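How to sort a box of old family papers

Most households have one: a box, a drawer or a carrier bag at the bottom of a wardrobe, full of letters, certificates, payslips and school reports that no one wants to throw out. The method below is the one I used on my aunt's papers when she left Prirkville. It takes a few weekends if you work at an ordinary pace, and you can stop after any stage without leaving a mess.

What you need

A clear table, a soft pencil (2B is fine), a pad of plain paper for slips, acid-free folders, one lidded box per branch of the family, and a notebook. Do not buy the folders until you have done the first sort. I bought 38 before I started and they were the wrong size for the legal papers.

Stage 1: Look before you move anything

Open the box and read down through it without changing the order. Papers that sit together were often put together on purpose, and a letter with no date can sometimes be placed by what is above and below it. Write a line in the notebook for each bundle: where it was in the box, what it was held with, and any name you can make out.

Take off elastic bands. If a band has stuck to the paper, leave it where it is for now. Paper clips can be slid off if they are clean. Rusty ones should be eased away with a thin piece of card pushed underneath, holding the sheet flat with your other hand.

Stage 2: The first sort

Make four piles and no more.

Official: certificates, wills, deeds, service papers.
Letters and cards.
Money: bills, receipts, bank books, wages.
Everything else.

Resist reading the letters at this stage. Miyuki Nishimura, who did the same job on her grandfather's papers in Grirnavley, set herself a limit of one letter per session and still finished a month late.

Keep each bound volume or folder whole. Do not pull one apart to feed its contents into the piles. Treat it as one item and give it one entry. 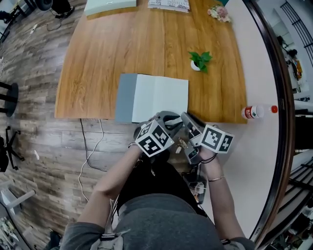 A closed white cover with a grey spine section, at the near edge of the table.

Work with one item in front of you and everything else pushed back. Wash and dry your hands before you start and again after the money pile, which is usually the dirtiest. Cotton gloves are not needed for paper and make it easier to tear a page.

Stage 3: Number the items

Give every item a number in order, starting at 1, and write it lightly in pencil on the back at the bottom right corner. Never use ink or sticky labels. If the back is full of writing, put the number on a slip and keep the slip with the item.

In the notebook, write the number, what the item is, the date if there is one, and the people named in it. Keep it short. "Letter, Azlan Hutapea to his sister, December, no year, asks for money" is enough to find it again.

My aunt's box came to 102 items once the duplicates and empty envelopes had gone. Keep an envelope if it has a postmark you can read. It may be the only date you have.

Stage 4: Slips and folders

Cut your plain paper into strips a little longer than the folder is tall, so the top shows when the folder is closed. Write the number range on the part that shows. Handle loose sheets by the edges and support them from beneath if they are brittle. When you are passing paper through anything narrow, such as a clip or the mouth of a tight sleeve, let only a thin strip go in first, like the edge of the white sheet between the black-lined jaws here, and check that it is straight before you go further. Old folds split easily if they are forced.

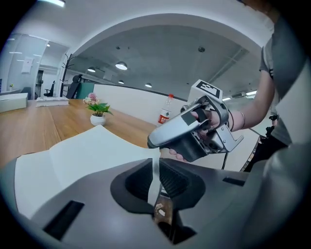
Put no more than 20 or so sheets in a folder. A folder that bulges will bend its contents, and the sheets at the front take the worst of it. Large sheets that have been folded for years can stay folded if they resist opening. If you do want one flat, open it a fold at a time on the table and leave it under a clean board overnight. A white sheet with a narrow strip tucked between jaws, as this one has, needs the rest of it supported too if the paper is old. Certificates go in a folder of their own.

Stage 5: Boxes and where to keep them

Stand the folders upright if the box is full enough to hold them up. If it is half empty, lay it on its side or pad the gap with crumpled acid-free tissue. Write the family name and the number range on the end of the box in pencil.

Keep the boxes somewhere you would be comfortable sitting yourself. Lofts get too hot and garages get damp. The bottom of a bedroom cupboard on an inside wall is good. Keep them off the floor by a few inches in case of a leak.

Stage 6: Copy the list

Type up the notebook when you have a quiet Sunday, and send it to at least one relative. Mine went to a cousin called Kwofie, who put names to three people I had down as unknown. Add corrections to the typed list and leave the notebook as it was, so you can see what you first thought.

New items can go on the end of the numbering whenever they turn up. There is no need to renumber.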